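4. Recording a fruit and tray task

This section is for club members who finished sections 1 to 3 and have both grippers charged and paired with the laptop. If the pairing light is still blinking, go back to section 3. Do not begin recording with a blinking light, the file will be saved without the left hand.

The Vashisht Robotics Club uses the same task for all new members: food items go from a sheet to a tray with two hand-held grippers, and the recordings are later used to train the arm in the club room. You may record at home. Sarla Mathur keeps the list of who has which kit, so write to her before you pass a kit to another member.

4.1 Preparing the place

1. Choose a flat surface that you can reach from one side without walking. A table is good. A bed is also allowed, but make the cover as flat as you can under the tray.

2. Spread the plastic sheet on the left part of the surface. Press down the corners.

3. Put the tray to the right of the sheet. The near edge of the tray should be at a comfortable distance when your elbows are bent.

4. Place the items on the sheet with a space of one hand between them. Use fruits and vegetables of different sizes. Soft items such as tomatoes are permitted from the second session.

5. Leafy vegetables stay in their dish. The grippers cannot pick single leaves well and the club does not score them.

Note: You do not need to clear the whole room. Furniture, books and bags in the background are fine. Close the curtain only if direct sun falls on the tray.

CAUTION: Keep the cable of the left gripper away from the tray edge. If the cable is pulled tight, stop and give it more length before you continue.

4.2 Holding the grippers

1. Put on the gloves. The size is written in the kit list.

2. Take one gripper in each hand. Hold it by the handle, never by the arms near the pivot screws — your finger can be pinched there.

3. Open and close each gripper 3 times before the first recording. The pads should meet along their full length. If one pad is turned or loose, press it back in its place and try again.

4. Check the preview on the laptop. You should see both jaws of the gripper when it is closed.

4.3 Making the transfer

1. Start the recording in the Rutix program and wait for the short beep.

2. Bring the gripper over the item from above. Close slowly until the pads touch both sides, then a little more. A mandarin needs less force than most beginners think.

3. Lift the item higher than the side of the tray before you move it across. Many failed recordings come from fruit that hits the raised side.

4. Lower the item until it nearly touches the floor of the tray, and then open the jaws. Do not drop it.

5. While one hand is over the tray, the other hand may already go to the next item. This is the part which needs practice. In the photo one gripper holds a mandarin over the near edge of the tray, and the left one is reaching for another mandarin on the pink sheet.

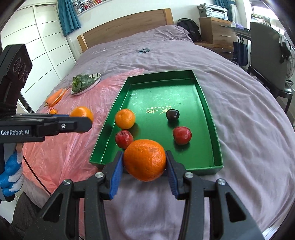

6. Continue until all scored items are in the tray, then bring both grippers back to the starting position and stop the recording.

Note: If an item rolls away, do not touch it with your fingers during the recording. Try to take it again with the gripper. If it is out of reach, stop and mark the file as "incomplete". Incomplete files are also useful, please do not delete them.

CAUTION: Do not squeeze fruit to test the strength of the gripper. Juice inside the pads is difficult to clean and the pads must then be ordered again from Fotwood, with a long delivery time.

4.4 After the session

1. Give each file a name with your initials and the session number, for example BC_04. Do not use spaces.

2. Copy the files to the club drive, folder "Fruit tray". A member's folder can hold 200 files. When it is full, ask Bimla Chaudhary to open a second one.

3. Wipe the pads with a cloth that is slightly damp. No alcohol, it makes the rubber hard.

4. Roll the cable loosely and put it on top of the grippers in the box, not under them.

5. Write in the session sheet which items you used and on which surface — table, bed or floor.

Section last changed: 2019-07-02. Step 5 of 4.3 is new. Members who printed the June version should replace this page.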